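What Our Lunchroom Throws Away: A Report from the Juncombe Food Waste Project

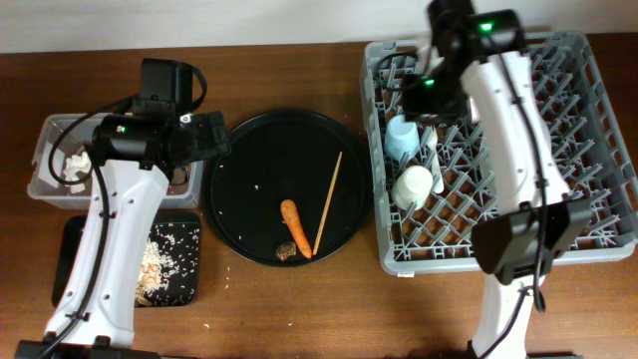 When we first talked about measuring lunch leftovers at Juncombe, we thought it would take one afternoon and a bathroom scale, and oh, how wrong we were! We ended up staying with it for 13 school days in May, weighing the scraps from 24 tables after second lunch and writing everything down in a big green notebook (which got rather sticky).

Our total came to 3332 ounces. Bread crusts and fruit were the worst of it, and milk we had to leave out, as we never found a good way to weigh it without spilling. Mondays were heavier than the other days, and we still argue over why.

We tried 3 small changes in the last week: sliced apples, a share table by the door, and a later bell. The apples made the biggest difference, though one week is awfully short to judge by. We would love for next year's class to run the share table for a whole term, and the notebook is waiting for them in the Rodden Room.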